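Search this site
Search

Pay for the hours before the shift

By Obadia Mfinanga

The Kamolrat warehouse outside Drollesbridge asks its pickers to be at the gate by 5 in the morning. The clock that pays them starts when they reach their station. In between they queue for a locker, a security check and a scanner. Workers I have spoken to put the wait at about 20 minutes. None of it is paid.

Management calls this "preparation." I call it work. A person who has to be in a certain place, under a supervisor's orders, is working.

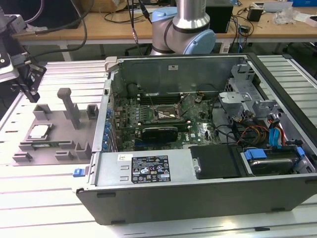

The company agreed in October to review the matter and has since met with the union twice. Both meetings ended with a promise of a third. Meanwhile the site has hired through an agency, Trarkovon, whose people are told not to raise the subject at all if they want to be called back.

More than 1000 people work there. Their lost minutes add up to a large sum every week, and it stays with the employer. The city council gave Kamolrat a tax break to come here and should ask about this before it renews the deal. The union should also sign up the agency workers now and bring them to the next meeting.

Related
Borkia bus drivers vote on new rosters
What an agency contract leaves out
Letters: sick pay at the cannery

Contact us | Copyright Drollesbridge Labor Review | Back to top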